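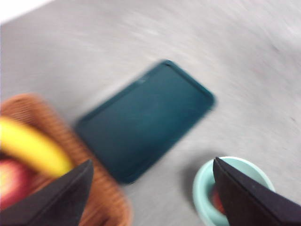

How often does the Gutermont water softener need salt?
Check the level once a month and refill when it drops below the line marked 5 inside the tank. A full tank holds 50 pounds.

4.2 Refilling the salt tank

1. Turn the bypass valve to SERVICE OFF.
2. Lift the lid and set it aside. Do not stand it on the control head.
3. Break up any crust with a broom handle. Push gently – the float tube sits against the back wall and cracks easily.
4. Pour in pellet salt up to the FULL line. Do not use rock salt.
5. Close the lid and turn the bypass valve back to SERVICE ON.
6. Hold REGEN until the display flashes. The cycle takes some 93 minutes.

Note: Water used during the cycle is not softened. Run it at night if you can.

Caution: Never add water to the tank by hand. The unit fills itself, and extra water can spill over through the drain elbow.

4.3 Reading the gallon counter

Press NEXT twice. The counter shows gallons left before the next cycle. A new Junwood cartridge starts at 3,632. If the number does not change after a day of normal use, check that the bypass valve is fully open, then see section 7.

Revised 17 April 2020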